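Le pliage, geste par geste

Chez Flevach, on enregistre du linge. Depuis le mois de novembre, l'équipe de Meriem Helmy constitue un corpus de démonstrations destiné à l'apprentissage par imitation : des opérateurs téléopèrent deux bras, étalent, tendent et plient des vêtements, et chaque essai est archivé avec les trajectoires articulaires, l'état des pinces et le flux vidéo. Le corpus compte à ce jour 793 épisodes retenus.

Le textile reste un mauvais client pour la robotique. Un objet rigide se décrit par une position et une orientation ; un pantalon froissé n'a pas de pose au sens strict. Sa configuration dépend du tissu, des coutures et de la manière dont il a été lâché. Les méthodes par modèle physique existent, mais leur calage est long et se transfère mal d'une matière à l'autre. Helmy a donc choisi de multiplier les exemples et de laisser le réseau en extraire une politique de commande.

Le protocole tient en une page. L'opérateur dispose de 14 vêtements par série, tirés au sort dans un stock de pantalons, de shorts et de chemises. Il en pose plusieurs sur la table, y compris ceux qui ne seront pas manipulés - le modèle doit apprendre à isoler la pièce visée parmi des tissus voisins, parfois de teinte proche. La phase la plus surveillée est la mise en tension à deux pinces. Trop faible, elle laisse les plis en place ; trop forte, elle fait glisser la prise ou déforme la couture. Les bras ne portent pas de capteur d'effort au poignet, et la tension est estimée à partir des courants moteurs.

Pour un pantalon de toile fine, les deux prises se font aux extrémités opposées et l'étoffe traverse la table en diagonale, un short déjà plié restant du côté gauche et une chemise à motifs du côté droit.
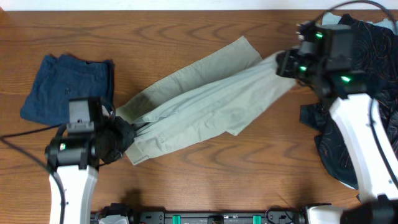
Trier avant d'apprendre

Un épisode enregistré n'est pas un épisode utile. Doaa Bennani relit chaque séquence et lui attribue une note de 1 à 4 selon la régularité du geste et l'état final du vêtement. Les hésitations longues sont coupées. Les reprises, en revanche, sont conservées : une politique entraînée sur des gestes parfaits ne sait pas quoi faire d'une prise manquée.

La variabilité entre opérateurs pose un autre problème. Taha Hamdy saisit les ourlets en premier, Murali Naidu commence par la ceinture. Les deux stratégies sont valides, mais leur moyenne ne l'est pas. L'équipe a retenu une architecture qui prédit des segments d'actions et peut représenter plusieurs modes, au prix d'un entraînement porté à 8 heures par version.

Les étiquettes sont gérées sous Felness, l'outil d'annotation maison. La prochaine série portera sur les manches longues.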